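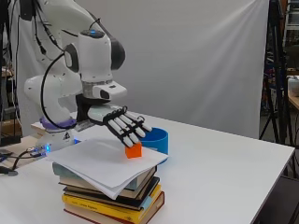 Yevdokiia says you can't learn to swim properly past forty, your shoulders have set by then, and I should be pleased with a nice steady breaststroke and leave it there. She said it twice, the second time with her mouth full. Well. I am going to learn front crawl if it kills me.

Posted in: Diary, Water, Slow progress
Sunday, by Moreira

Up before six. Dark. Couldn't find the other flip-flop so went in trainers, wet laces all the way home. Bornow pool opens at 7 and there was already a queue, the same faces, hats pulled down, everyone pretending not to race for the good lockers. I got 65 again. Door sticks. Had to kick it.

Lane two. Plan was 30 lengths, crawl one, breaststroke one, no stopping at the deep end for a chat. Managed the first four like that and then swallowed what felt like half the pool. Coughing fit. Man in the next lane asked if I was all right, very kind, couldn't answer him. Sat on the steps a bit. Then went again.

Breathing is the whole trouble. I lift my head instead of rolling it, so my legs drop, so I kick like mad, so I'm out of puff by the flags. I know all this. Lovell has told me every week since the spring – one goggle in the water, one out, hum on the way down. Humming does help. Felt a right fool humming but you can't hear anyone else under there and presumably they can't hear me.

Did the 30 in the end. Last two were crawl back to back, first time ever, so there. Arms like string afterwards. Shower was lukewarm, as per.

Tea and a cheese roll at Maltumska after, £4.20 now, it was under four when I started. Wrote my lengths in the little book. Total since I began is 861, and 202 of them crawl, mostly bad ones. Didn't tell Yevdokiia the number when she rang, she'd only say it proves her point. She wants me for lunch next week and I said yes before I rememberd the pool shuts early that day. Will have to go first thing and turn up with wet hair.

Shoulders sore now. Left worse than right. Should do the stretches with the towel, can't be bothered, will do them in the morning. Costume still in the bag, must get it out or it'll stink. 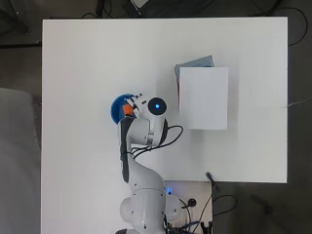
For next time

New goggles, the left one leaks and the strap has gone crispy.
Pound coin for the locker, NOT the Spanish one.
Roll don't lift. Hum.
Ask Lovell about the Thursdy lesson, whether there's still a place and if it's in the big pool or the little one.
Bananas.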